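Chopsticks, spoons and a lot of spare screws: an evening with Mojtaba Bahrami

November 23, 2021

I'd been promised tea and I did get tea, eventually, but first I had to hold a screwdriver.

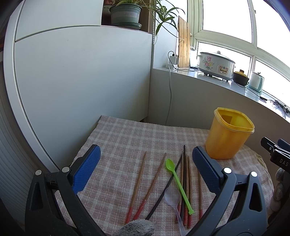

Mojtaba Bahrami builds grippers at home. He calls the current one Malomora — a name his niece came up with and he's never dared change — and he's been at it since May. I asked him why he bothers with cutlery, of all things.

"Because it's horrible!" he said. "A block of wood, anyone can pick up a block of wood. A chopstick is thin, it rolls, it hides under its neighbour. You squeeze a bit too hard and it shoots off across the room."

The pads have given him more grief than anything else. He started with plain foam from Praler, moved on to something firmer, and is now on his 11th version (he keeps the old ones in a biscuit tin, and yes, I was shown the tin). The textured ones grip better, he reckons, though he won't swear to it yet.

"I write everything down now. I've got 1124 attempts in the notebook. The first 32 are rubbish, I was squeezing the handle wrong."

Why hold it by hand, I wondered, when you could bolt it to an arm and be done? He pulled a face. The arm he wants is made by Vimard and costs more than his car. "And my hand already knows what to do. I want to learn from that before I go and buy a motor."

I had a go myself, and it's harder than it looks! My first chopstick got perhaps five centimetres off the cloth. Mojtaba was very kind about it and then did three in a row.

Spoons are another matter. He likes a handle with ridges because there's something to catch, but the bowl end is a pain — it tips the whole thing sideways as you lift. He wants to try forks next, and his neighbour Maillard has offered a drawerful.

"After forks, maybe string," he said, putting the kettle on at last. "Ask me about string in the spring."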